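Skovitz Match Records: README

Match and player records for the Skovitz regional soccer league, put together from the paper team sheets and the league's own results pages. The data covers 3589 appearances by players from 33 clubs. Last updated 12th June.

Files

matches.csv has one row per match, with the date, home club, away club, final score and ground.
appearances.csv has one row per player per match, with minutes played, goals, cards and shirt number.
transfers.csv lists moves between clubs in the league, including loans.
clubs.csv gives the short code for each club and any earlier names it played under.

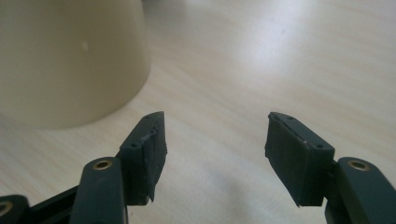 Page 2

Columns that need care

minutes: Stoppage time is not counted. A player who starts and finishes a match gets 90, whatever the referee added. Substitutes who came on in stoppage time get 1.

goals: Own goals are kept in a separate column and do not count toward a player's total. Penalties in a shootout are left out.

club_code: Boltia and Lenz shared a reserve team for part of one season. Those rows carry the code of the club that registered the player. Nekeo changed its name in January and both names point to the same code.

shirt: Blank in older rows. Many team sheets list players by position only.

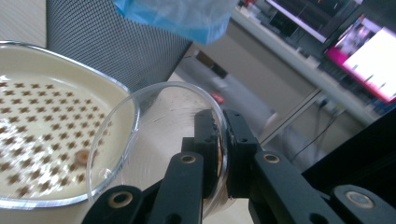
loan_end: The date the player went back to the parent club, where we have it. If a loan turned into a permanent move, loan_end is blank and the move appears as a second row with type set to "permanent". Do not add the two rows together when counting transfers.

Known problems

Attendance is missing for 25 matches. The grounds did not report a number and we have not tried to estimate one.

Two abandoned matches are in matches.csv with status "abandoned". Their scores are the scores when play stopped. Filter them out before building a league table.

Accents in player names were dropped in the first release. Most have been put back. If you join on names, use player_id instead.

Not included

Injuries, wages, contract terms and youth matches. Cup matches against clubs from outside the league are also left out.

Corrections

Send the match_id, the column and the correct value, plus a scan of the team sheet if you have one. Fixes go into the next release and are listed in changes.txt.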